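Lista de comprobación de seguridad: atención al público en la oficina de distrito del diputado
Oficina de Romham, planta baja. Revisión de julio.
Revisa: Hicham Lahlou. Acompaña y discute: Tarun Chaturvedi, jefe de la oficina.

Claves: C = correcto. P = pendiente. R = repetir la comprobación. Los comentarios son del revisor salvo que se indique lo contrario. El diputado ha pedido que la lista sea «breve y llevadera», y se le ha hecho caso en lo segundo.

1. Acceso desde la calle

1.1 La puerta exterior cierra sola y queda bloqueada. P
Cierra sola si hace buen tiempo y nadie tiene prisa. Con corriente se queda a dos dedos del marco, con aspecto de cerrada. El muelle es de Veltier y Veltier dice que el problema es la puerta. Quien puso la puerta dice que es el muelle. Reclamación abierta a los dos.

1.2 El videoportero identifica a la visita antes de abrir. R
Funciona. Otra cosa es que se use. Durante la visita se abrió a tres personas sin preguntar, una de ellas el revisor, que llevaba una mochila grande y cara de pocos amigos.

1.3 El horario de atención expuesto coincide con el real. P
El cartel de la puerta anuncia consulta los lunes a las nueve. La web dice nueve y media. La alcaldía pedánea reparte una hoja con el teléfono del diputado anterior, que perdió el escaño y sigue recibiendo quejas sobre el alumbrado.

1.4 Código de entrada cambiado en el último trimestre. C
Era 2545 desde la inauguración y lo conocía medio partido, incluidos varios que ya no están en el partido. Cambiado delante del revisor. No se anota el nuevo, a pesar de la sugerencia de pegarlo en el monitor.

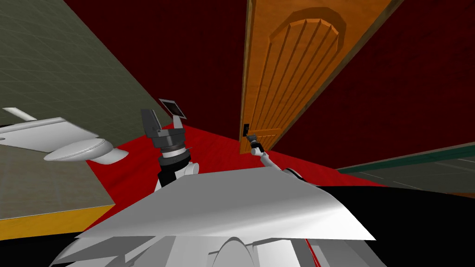
2. Sala de consulta

2.1 El personal se sienta en el lado más cercano a la salida. P
La mesa está colocada al revés. El diputado prefiere el sillón del fondo por la luz. Se le explicó que, en caso de incidente, tendría a la visita entre él y la puerta. Contestó que eso ya le pasa en el pleno.

2.2 Nadie atiende solo. R
La norma pide dos personas en la oficina durante toda la consulta. Según la hoja de turnos se cumple siempre. Según la cafetera de la esquina, entre las once y las once y media no se cumple nunca. Repetir sin avisar.

2.3 Pulsador de alarma al alcance de quien atiende. P
Instalado bajo la mesa, en el lado de las visitas (véase 2.1). Si se gira la mesa, se corrigen dos puntos de la lista con un solo disgusto. Comentario de T. Chaturvedi: «La giro yo el lunes y ya se acostumbrará».

2.4 Respuesta de la central tras pulsar la alarma. C
Prueba hecha con aviso previo. Llamada de Hindodeo a los 8 segundos. El contrato admite bastante más. Preguntaron por la palabra clave y hubo que buscarla en una carpeta, de modo que el aprobado es para ellos y no para nosotros.

2.5 Objetos sueltos que puedan arrojarse. P
Retirar de la mesa el busto de bronce del fundador de la agrupación local y la placa de mármol de la cooperativa. El cenicero lleva años sin cumplir función alguna y pesa más que el busto. Se admite la planta.

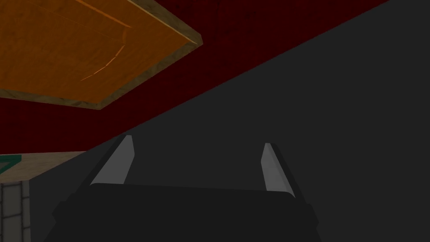

Pinza robótica, vista de cerca.

3. Citas, correspondencia y redes

3.1 Cita previa con nombre, teléfono y asunto. R
Se piden los tres datos. En la columna de asunto figuran anotaciones como «lo suyo», «otra vez» y «el del perro». Se ruega algo más de detalle, sobre todo en lo del perro.

3.2 Registro de amenazas al día. P
Hay registro, pero cada cual decide qué es una amenaza. Se encontraron 4 mensajes graves archivados como «opinión» y una queja sobre contenedores archivada como «grave». Criterio para el futuro: si menciona dónde vive el diputado, dónde estudian sus hijos o a qué hora sale, se comunica a la policía el mismo día, por educado que sea el tono.

3.3 Apertura de paquetes. C
Se abren en la mesa auxiliar, con remitente comprobado. El paquete sin remitente que motivó la llamada de mayo contenía membrillo. La llamada estuvo bien hecha y conviene dejar de hacer bromas con ella, porque la próxima vez alguien se lo pensará.

3.4 La agenda pública no se difunde con hora y lugar exactos antes del acto. P
El equipo de prensa lo respeta. El diputado, desde su teléfono, publica una foto del café que se está tomando y el nombre de la terraza.

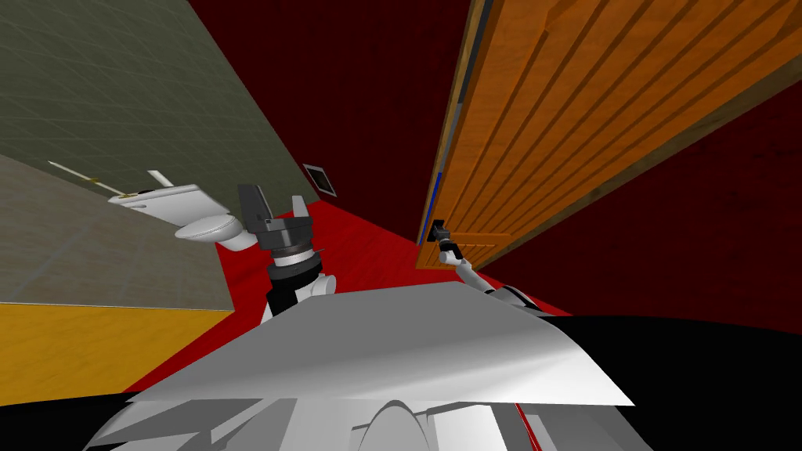 El mismo punto vale para los trayectos a casa, que conviene variar de verdad. Salir unos cinco minutos más tarde por la misma calle no cuenta como variar, aunque así se haya hecho constar en el informe anterior.

4. Formación y evacuación

4.1 Todo el personal ha hecho el curso de trato con personas alteradas. R
Lo impartió Naylor en primavera. Faltan por hacerlo las 2 becarias, que son quienes abren la puerta, cogen el teléfono y se llevan los gritos. Los que ya tienen diploma trabajan en el despacho de atrás.

4.2 Salida trasera libre. P
Libre de enero a marzo. El resto del año guarda las cajas de folletos de la campaña pasada. Se propone reciclarlas. Se alega que el programa sigue siendo válido.

4.3 Punto de encuentro conocido. R
Preguntados por separado, unos dijeron la plaza, otros el bar de enfrente. Se acepta el bar si consta por escrito y si se acude también cuando no hay emergencia que lo justifique, cosa que parece garantizada.

Observaciones de la jefatura de oficina
Conforme con todo salvo con el comentario sobre la cafetera. T. Chaturvedi.

Los puntos marcados con P se revisan primero. La mesa, antes que ninguno. H. Lahlou.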